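Section 3. Making a cup with the Kirna stand and a pod machine

This section covers a single-serve coffee maker with a lifting lid and a two-tier Kirna turntable stand (part 526). Fit the stand first, following section 2.

Setting out

1. Put the coffee maker on a level table, with enough height above it for the lid to stand fully open.
2. Place the stand to the left of the machine. Leave a gap of 9 cm so that the tiers can turn freely.
3. Keep paper cups on the upper tier. Pods may go on either tier.
4. Run the power cord away from the stand.

Note: The mats lift out for washing. Dry them before putting them back.

Loading the pod

5. Raise the handle until the lid stays up by itself.
6. Lower the pod straight into the chamber, foil side up. Do not twist it.
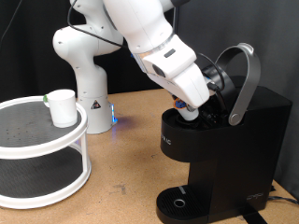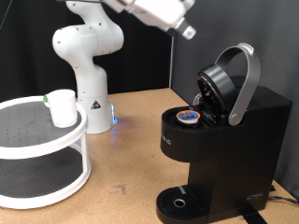
Coffee maker at the right of the table, two-tier stand at the left.

7. Bring the handle down until it clicks - do not force it. If it stops short, lift it again and reseat the pod.
8. Stand a paper cup on the drip tray and choose the 8 oz setting.

Caution: There is a sharp needle inside the pod chamber. Keep fingers clear of it.

Caution: Do not raise the lid while the machine is brewing. Used pods stay hot, so wait 3 minutes before taking one out.

Replacement mats and posts can be ordered from Venumer. Quote the part number given at the start of this section.

Text: Sebastião Prado
Revised 31 Aug 2022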